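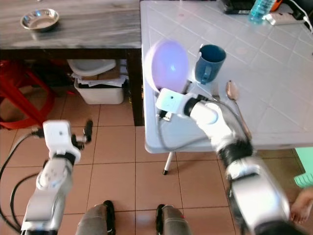

Visit to the Musell demonstration, 15/08/2026. Right gripper holding a lavender object at the folding table.

Unit 2 handout: notes from the Musell visit

Read these notes before the seminar and bring your own observation sheet with you. If you were not on the visit you can still do the written task, using the notes and the pictures.

What we went to see

Musell opens its practice rooms to course groups in February and again in the summer. The work on show was the handling of ordinary kitchen things by a two-armed robot: bowls, mugs, spoons and the like. The rooms are furnished as a home would be, with tiled floors and household tables. Our hosts kept the talk short and gave most of the session to watching, which suited the group.

Terms you will need

Arm: everything from the shoulder to the wrist.
Wrist housing: the box-shaped part at the end of the arm.
Gripper: the fingers and the parts that drive them.
Grasp: the point at which the fingers hold the object firmly enough to lift it.
Approach: the movement that brings the gripper to the object before the grasp.

Several of you used "hand" on your sheets for both the wrist housing and the gripper. Please keep them apart in written work.

The approach

Most of the questions on the day were about the grasp, but the approach deserves more of your attention. A bowl has a rim that can be taken from above or from the side. A mug has a handle, and the way the handle faces changes which routes are open to the arm. Things standing close together make it harder still – the gripper has to reach one without knocking its neighbour.

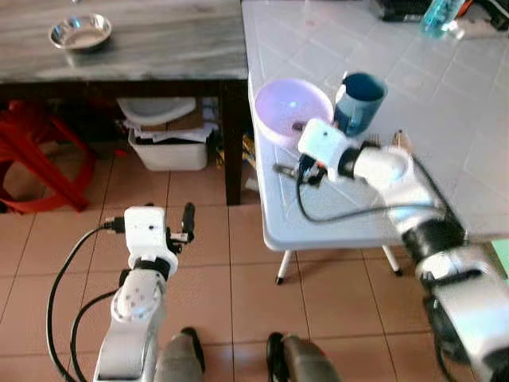

Cables are the other point to note. They have to be long enough to let the wrist turn, and a long cable can drag over a table or catch on a mug. Peltell, the supplier whose leaflet you were given, sells clips for holding cables against the forearm. The leaflet lists a pack of 100. We did not see these clips tested, so do not write about them as if we had.

Height and reach

A folding table and a fixed worktop ask for different arm positions. On your sheet, note where the elbow sits in relation to the surface, and whether the second arm is being used or held out of the way. An arm that is waiting still takes up room and has to be planned for.

The hosts told us that their object list, called Skasik, has 167 entries, and that each practice session may run to up to 2000 movements. Both figures came from the talk. Give the talk as your source if you use them.

Worktops with more on them

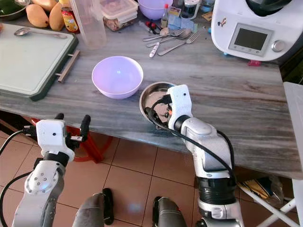
Thin metal objects need separate treatment. A spoon lying flat leaves very little for the fingers to get under, and cutlery in a pile has to be sorted out by eye before anything is picked up. Shiny steel also reflects the room, and clear plastic can be hard for a camera to pick out. Compare this with the section on vision in the Paul workbook.

Written task

Choose one object from the pictures and write a page on how you would plan the approach to it. Say which arm you would use and what else is close by. A labelled sketch from above should go with the page. Hand in your observation sheet at the same time, stapled to the back.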